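3.2 Datenerhebung durch Teleoperation

Die Demonstrationen für die Aufgabe »Küchengerät umsetzen« wurden in der Simulationsumgebung Kekeo aufgezeichnet. Der Arm wurde über eine 6D-Maus im kartesischen Raum gesteuert, der Greifer über eine Taste. Insgesamt liegen 1.117 Episoden vor, davon 50 für die Validierung. Eine Episode umfasst etwa 600 Zeitschritte. Verworfen wurden Läufe mit Kollision zwischen Objekt und Arbeitsplatte.

Kritisch ist die Phase nach dem Greifen: Bei geringer Hubhöhe führen kleine Eingabefehler bereits zum Kontakt mit der Platte.

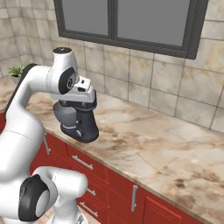
Abb. 4: Simulierter Arm mit gegriffener Küchenmaschine knapp über der Marmorplatte

Die Gelenkwinkel wurden ungefiltert gespeichert. Die Glättung erfolgt erst vor dem Training (siehe 3.3).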